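Skinen Robotics Club: your questions, answered

Do I need to know how to code?
Nope! I couldn't write a line of it when I joined. We've got plenty of jobs that are all hands and patience, and you'll pick up the rest as you go (or you won't, and that's fine too).

What does it cost?
$89 for the year, and that covers parts. If that's a stretch, send me an email and we'll sort it out.

What are you working on right now?
The Druvier project, mostly. We're teaching a program to tidy up a shop display by showing it how people do it, over and over, with a gripper in each hand. Our goal is 200 good runs of every task before the October showcase.

Is it boring, doing the same thing that many times?
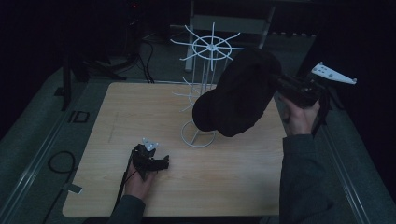

A bit, yeah, but you get into a rhythm, and I've had some of my favourite chats while hanging up hats. We swap over whenever someone's arms get tired, so please speak up if yours do!

Can I come and try it first?
Absolutely, your first two sessions are free. Wear long sleeves if you've got them, plain colours are best, and come find me at the Jeon room.

Last updated 30 Jun 2026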